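3.2 Desk items and the shared container

The second task group covers the storage of writing instruments in an upright container. Desk tidying was chosen as a counterpart to the kitchen and laundry groups because the objects are slender, light and similar in outline, while the receptacle is small and easily displaced. A pencil cup also imposes a constraint that a drawer or tray does not: each item has to be brought from a lying position to a near-vertical one before it can be put away, and the space left for it depends on what the cup already holds.

All arrangements in this group used a plain white tabletop. The container is a squarish ceramic cup with rounded corners, selected from the Furnstead desk list after a comparison with two cylindrical alternatives. Its uneven outline was considered useful, as the opening presents a different clearance at the corners than along the sides. No insert or divider was fitted. 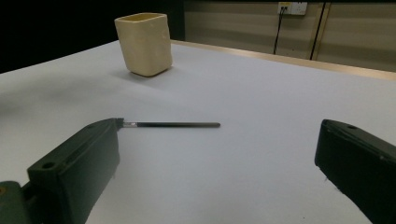
Writing instruments were drawn from a pool of 16 items, comprising pencils, ballpoint pens and capped markers. Item length was limited to 162 mm so that every item would stand in the cup without tipping it. Items were assigned to arrangements by a fixed rotation, with the starting positions taken from a printed list prepared in March. The list specifies the distance of each item from the cup and its orientation on the table – parallel to the front edge, perpendicular to it, or oblique.

The fill state of the cup was treated as a separate variable. In the empty condition, an item entering the cup comes to rest against the wall on whichever side it was released. In the occupied condition, one or more items already lean against the rim and divide the opening into unequal parts. Annotators recorded fill state at the start of each sequence using the Kwan labels, which distinguish empty, single and multiple occupancy but do not record the direction of lean.
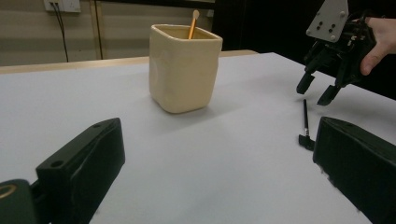 Figure 4. Cream-colored cup holding a yellow-orange pencil, with a black pen outside the cup on the white tabletop.

In total, 1049 sequences were retained for the desk group. Of these, 300 were set aside for the agreement check and labeled a second time without access to the first set of labels. Disagreements were concentrated in sequences where a short pencil stood almost entirely below the rim – a case that the written guidelines did not cover in their first version. The guidelines were amended to count an item as stored when its lower end is inside the cup and no part of it touches the table. Sequences labeled under the earlier wording were then reviewed and corrected where necessary.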